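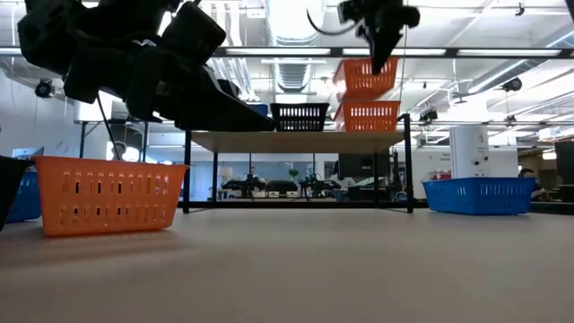

How often do the gripper fingers on a two-arm basket table need to be checked?

Every 50 hours of running, and again after any hard contact with the table or the shelf. A check takes a few minutes with the arms parked and the power off at the strip.

Bench Tips: Keeping a Two-Arm Table in Order
By Ehsan Magsi

These tips apply to a small table cell with an arm on each side, a raised shelf at the back and slotted plastic baskets as the work. Ours at Zurkano runs basket moves between the shelf and the tabletop most of the day. Other loads will wear other parts first.

Before you start

Park both arms, then switch off. Do not switch off with an arm raised unless you know it has brakes. Ours sag. If an arm has to stay up for the job, support it with a padded block under the forearm, and keep hands out from beneath it until the block has taken the weight.

Put the baskets on another table. Write down the shelf position before moving it, or mark the legs with masking tape.

Frame and shelf

Go around the rail joints with a hex key once a month. The bolts that loosen first are those nearest the arm mounts. Snug is enough – the T-nuts in extrusion strip easily, and a stripped one usually means taking off the end cap and sliding out everything ahead of it.

Check the shelf for rock by pressing on each front corner in turn. A folded card under a leg will pass the test and fail within a week. Use a leveling foot or a thin washer glued to the leg. After leveling, run the shelf pick at low speed before going back to normal.

Clamps on the table edge should be tightened by hand, then a quarter turn more. Look underneath for a dent in the board. If there is one, put a steel plate between clamp and wood.

Cables

The gripper cable wants a loop long enough for the wrist to reach both ends of its travel and short enough not to catch a basket rim. To set it:

1. With the power off, move the wrist by hand through its full range, both ways.
2. Find the position where the cable is tightest and leave a finger's width of slack there.
3. Fix the cable at the forearm with a hook-and-loop strap. Zip ties cut into the jacket.
4. Move the wrist again and watch the connector. It should not move in its socket.
5. Power up and repeat at 20 percent speed.

Replace a cable at the first sign of a flat spot or a shiny patch on the jacket. We log them by number, and cable 1256 was kept on for a month after it should have been thrown out. It dropped the gripper signal at one wrist angle only, and we changed a motor before finding it.

Floor cables are a separate matter. Keep the power strip out from under the path of the chair. Coil spare length in a figure eight, flat, and label both ends. 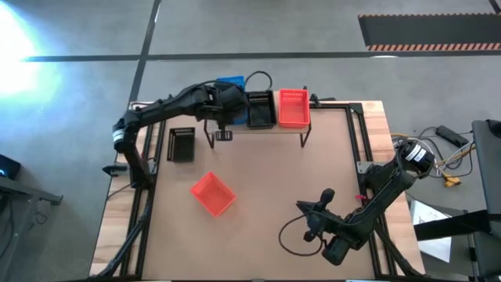
Buppha Limsakul wrote in after the last set of tips to say that the strap on the forearm should be checked with a basket in the gripper, not with an empty hand. Her crew at Harries set their loops with nothing held, and the slotted baskets hooked the cable whenever the wrist turned past level. She also tapes a scrap of bright ribbon to the cable at the strap, so that any creep is plain to see from the doorway.

We have tried the ribbon and kept it. On the first point I would add that the basket should be the largest one in use, held by the long side.

Joints and motors

Feel each motor housing with the back of the hand after an hour of work. What matters is the difference between left and right. If one shoulder is clearly warmer than its twin, look for a cable pulling against it or a joint that has lost its zero.

Wipe the joints with a dry cloth. No spray oil anywhere near the arms. It finds the encoders, and it ends up on the fingers.

Labels on the motors come loose at the corners. Photograph them while they can still be read, and store the pictures with the calibration file. 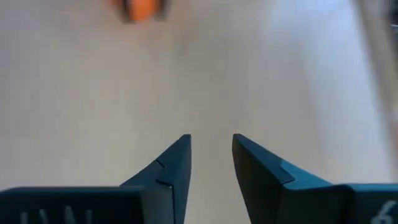
Vistix Shop Pages, Issue 70, page 20

Fingers

Molded fingers wear at the tip and crack at the base. Close them slowly on a strip of paper and pull. It should drag evenly from top to bottom. If it slips at one end, the fingers are out of parallel; loosen the base screws, close the gripper on a flat gauge block, and tighten again while it holds.

Clean with isopropyl alcohol on a cloth, including any steps or grooves, where plastic dust from the baskets packs in. A wooden toothpick clears it. Metal picks leave a burr.

Change fingers in pairs. A new one against a worn one closes off center, and the pick position then has to be taught over again. Put any raised lettering or numbers on the same side as before – on some sets that is the only way to tell which way round they go.

Zero the gripper after every finger change: fully open, fully closed, save. Then pick one basket off the shelf and set it down on the tabletop ten times at low speed. If the last placement has drifted from the first, check the base screws again before touching the software.

Spare screws for the Nemton base are in the drawer under the vise, in the tin with the blue lid.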